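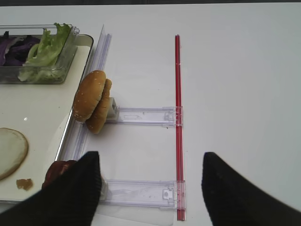

*Salad tub, tray and sesame bun on the white table.*

## Burger tray FAQ

**Do I need a tray at all?**
Gallside's leaflet says it "changes lunch". I doubt that. It keeps crumbs in one place, and a big plate with a lip does much the same.

**Should the lettuce and purple cabbage share a tub?**
They can for one meal. Overnight, I'd split them. Ese Akpan disagrees and has yet to persuade me.

**Is a sesame bun better?**
It looks nicer. I can't taste much difference once the sauce is on.

**Will toasting stop a soggy bun?**
It helps a bit. Claims of 40 minutes seem hopeful to me. Build it late and eat it soon.

**Can I prepare everything on Tuesday for the weekend?**
I wouldn't. Slice the tomato on the day.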